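초록 한 장 깔았을 뿐인데
작업대 위 바탕색 이야기

책상 얘기를 하면 다들 의자부터 꺼낸다. 다음이 조명. 그다음이 모니터 받침. 상판에 뭘 까느냐는 늘 맨 끝, 아니면 아예 안 나온다. 이번 달은 그 맨 끝 얘기다.

플란도라(Plandora) 작업실, 오전. 디마 나스랄라(Dima Nasrallah)는 이미 두 번째 커피. 천 가방과 작은 소품을 만드는 사람이다. 작업대는 둘. 하나는 재단용, 하나는 그냥 "늘어놓는 용"이라고 했다. 늘어놓는 용이 더 중요하단다.

"흰 상판을 오래 썼어요. 깨끗해 보이니까. 근데 오후만 되면 눈이 아파요. 흰 실은 안 보이고."

그래서 색지를 사기 시작했다. 처음은 회색. 한 달 쓰고 접었다. 짙은 천 조각이 전부 묻혀버렸다고. 다음은 노랑, 이건 이틀. 천 색이 다 이상해 보여서 손님한테 보낼 색을 잘못 골랐다. 남색도 잠깐. 먼지가 너무 잘 보여서 탈락. 1월에 초록으로 왔고 그뒤로 안 바꿨다.

무소(Musow)에서 파는 큰 낱장이다. 한 장씩 사면 비싸고 묶음으로 사면 40장. 둘 데가 없어서 옆방 사람이랑 나눈다. 색 번호는 881. 디마는 이 번호를 외우고 있다. 전화번호는 못 외우면서.

깔 때는 풀칠하지 않는다. 테이프도 안 쓴다. 그냥 얹는다. 구겨지면 뒤집고, 뒤집은 쪽도 못 쓰게 되면 작게 잘라 포장 속지로 돌린다. 버리는 건 거의 없다고.

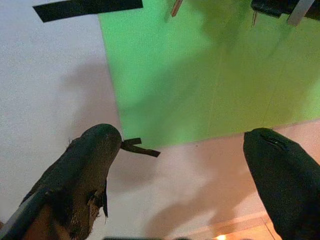
밝은 초록 한 장과 그 밑의 희끄무레한 바탕. 아래쪽은 분홍빛 도는 베이지. 그늘이 지면 초록도 이만큼 가라앉는다.

그늘 얘기가 나온 김에. 바탕색을 고를 때 다들 가게 조명 밑에서 고른다. 그게 실수다. 일할 때는 손이 있고 팔이 있고 머리가 있고, 그게 다 그늘을 만든다. 밝을 때만 예쁜 색은 막상 손을 올리면 탁해진다. 디마는 고르기 전에 종이 위로 팔을 쭉 뻗어본다. 가게에서. 직원이 쳐다봐도 한다.

초록이 만능이냐. 아니다. 초록 천을 다룰 땐 최악이고(당연히), 사진 찍으면 흰 물건 가장자리에 색이 슬쩍 밴다. 그래서 판매용 사진은 조비(Zoubi) 쪽 스튜디오 구석을 빌려 따로 찍는다. 거긴 바탕이 미색. 또 하나, 종이는 물에 약하다. 컵은 무조건 다른 테이블로. 이 규칙은 본인이 제일 자주 어긴다. 취재하는 동안에도 컵이 두 번 넘어왔다.

종이가 귀찮은 사람한테는 천을 권한다. 포스트비(Fostby)에서 나오는 얇은 면이 괜찮다고. 다만 천은 밀린다. 네 귀퉁이를 눌러둘 게 있어야 하고, 핀이 걸리고, 보풀이 묻는다. 세탁은 되니까 그건 장점. 고무 매트도 써봤는데 냄새 때문에 일주일 만에 복도로 나갔다.

크기는? 상판을 다 덮지 말라고 한다. 한쪽을 비워야 어디까지가 일하는 자리인지 보인다. 색 위에 있는 건 지금 하는 일, 색 밖에 있는 건 나중 일. 정리를 잘하는 편이 아닌데 이 선 하나는 지키게 되더란다. 퇴근할 때도 초록 위만 비우면 끝. 나머지는 내일.

돈 얘기도 잠깐. 묶음 하나면 대략 2년 간다. 둘이 나눠 써도. 자주 가는 사람은 당연히 더 빨리 쓰고. 의자 바꾸는 것보단 훨씬 싸게 먹히는 건 분명하다.

집에서 해볼 사람은 일단 집에 있는 아무 색종이나 몇 장 이어서 깔아보자. 하루는 써봐야 안다. 아침에 좋던 색이 저녁 전등 밑에선 영 딴판일수 있다. 눈이 편하면 그때 큰 걸로. 한꺼번에 묶음부터 지르지 말것. 기자는 질렀다. 주황으로. 지금 침대 밑에 있다.

나오는 길에 다음 색은 생각해봤냐고 물었다. 디마는 분홍 쪽 견본을 한 장 꺼내 팔을 뻗어보더니 도로 서랍에 넣었다.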